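Cleaning and Storing Football Gear at Home

Football kit gets filthy fast, and most of what ruins it happens at home after the game. These are the habits that have kept two players' worth of boots, jerseys and balls going in our house through long seasons with the Druston club. None of it takes special equipment.

Boots

Knock the soles together outside while the mud is fresh. If it has set hard, leave it alone until it is fully dry and then go around the studs with an old toothbrush or a blunt wooden stick. A knife will nick the sole plate sooner or later.

Wipe the uppers with a damp cloth and a drop of dish soap. Leather needs a second wipe with plain water, then newspaper stuffed into the toes. Change the paper after an hour and again before bed. Keep boots away from heaters and out of direct sun, which dries leather until it cracks across the bend of the toe.

Pull the insoles out every time. For the smell, mix one part white vinegar with two parts water in a spray bottle, mist the inside lightly and let it air overnight. Label the bottle, and never mix vinegar with bleach or anything that contains it.

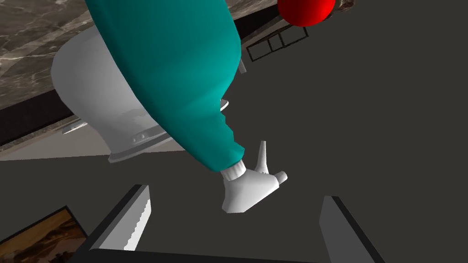 A trigger sprayer makes it easy to mist lightly.

Jerseys and shorts

Rinse mud off in cold water before the jersey goes anywhere near the machine. Grass stains want a little liquid detergent rubbed in from the back of the cloth and left for half an hour. Turn everything inside out so the number and sponsor print are protected, fasten any Velcro, and wash cool on a short cycle.

Skip fabric softener. It leaves a coating that traps sweat, and the shirt will smell again by halftime. Skip the dryer too if the numbers are heat pressed. Our Plulier training tops went through it twice and the lettering lifted at the corners – the match jerseys from the same season, hung on a line, are still fine.

Mouthguards

Rinse in cool water after every use and brush with ordinary toothpaste that isn't gritty. Hot water will warp the fit. Store it in a vented case, and wash the case as well. 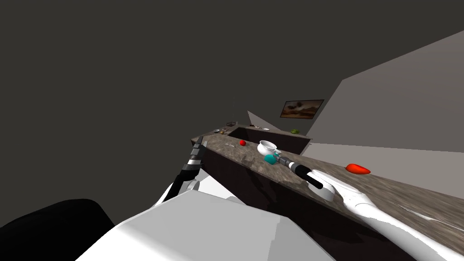

Once a mouthguard has been chewed through at the back teeth it is finished, so look at it under a good light every month or so during the season.

Balls

Wipe a leather ball with a barely damp cloth and let it dry at room temperature. Store it a little soft over the summer and bring it back up to the pressure printed near the valve in April. A drop of glycerin on the pump needle saves a lot of torn valves.

The gear bag

Empty it the same night. Turn it upside down outdoors, shake it, and leave it unzipped until morning. A crumpled sheet of newspaper in the bottom takes up a surprising amount of damp between games.

Comments (3)

wingback13
Newspaper trick works. I use cedar shoe inserts from Morais in the off season and they hold the shape better.

Wilano_mum
Does the vinegar mix hurt synthetic boots? My son's are the cheap kind and the glue is already going at the toe.

oldruck167
Go easy near the glue line and you should be OK. Mine have had it all winter.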